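Chapter 5
Two Arms on One Table

By now you have one arm that goes where you send it and stops when you tell it to. Good! You could leave it there and be happy for years. But sooner or later every home builder wants to lift something wide, or hold a thing still while doing something else to it, and for that you need a second arm.

The build in this chapter is the one Benito Montes and I put together over one August in the Brivach shared workshop. We called it Skurnetis, and the name stuck, so you will see it in the code listings. The bill came to 1374 dollars, and 870 of that went on the arms. Yours may be cheaper if you are patient with used parts.

What you will learn

How to hang two arms over a table so they share a work area
How to give both arms the same idea of where the table is
How to keep them from hitting each other
How to grip a bowl by its rim

You will need the finished arm from Chapter 3, a second one to match, and a free evening for the cabling - route it with plenty of slack at every joint, then move each arm through its full range by hand before you power anything.

Why kitchen things?

Blocks are fine for a first test, but they teach you very little. A bowl is round, it slides, and its rim is thin enough that a small error in height means you miss it. Lay down brown paper first. You can pencil your target positions on it and swap the sheet when it gets too messy. Start with the bowls set well apart and one arm assigned to each, and send both grippers down to the rims at low speed.

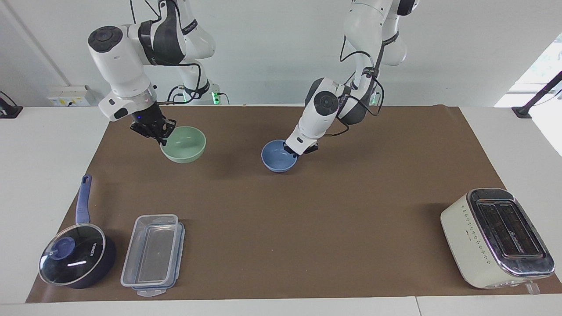
5.1 Finding the shared zone

Each arm can reach a patch of table, and the two patches overlap. That overlap is where all the fun happens and also where all the crashes happen, so we will map it before writing a single line of motion code. Tape a pencil into the left gripper, set the speed to its lowest value, and trace the outer edge of its reach onto the paper.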